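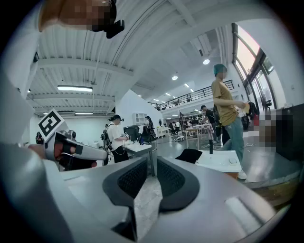
Daylight down the window side of the big room, with the mezzanine at the back.

I've been putting off writing about the big room because every time I sit down to do it, somebody moves something! But it's January, the plan is as settled as it's going to get, and a few of you have asked what on earth is going on with the floor (hi, Erdal), so let's do it.

First, the windows. I fought for leaving that whole side alone and I'm so glad I did. The light in the mornings is lovely, even at this time of year, and I've stopped turning on the desk lamp I brought from home. If you're one of the people who gets glare on your screen, talk to me before you start taping up cardboard, please. Pellegrini is quoting us for blinds and I should have samples to pass around in a week or two.

The white shelving unit at the back is for shared things. Shared! I found a gym bag and a box of somebody's winter boots on it last week, and they are now in my office waiting for a loving owner. Yutong is making labels for the shelves, and she'd like to hear from you if your team needs a spot.

The partition stays where it is for now. Güven wants it moved four feet toward the middle, Şükran wants it gone completely, and I've gone back and forth so many times that I'm leaving it until August. Part of me likes having a bit of wall to pin things on, though I do miss being able to look straight across and see who's in.

Then there's the ceiling lights. We've had 28 requests about brightness since we moved in (some of them from the same person, you know who you are) and they split pretty evenly between too much and too little. Ertuğrul is going to try the long fixtures at a lower setting and see who complains first.

And the mezzanine: yes, you can eat lunch up there, just keep cups off the railing. Send me anything I've missed and I'll put it in the next issue.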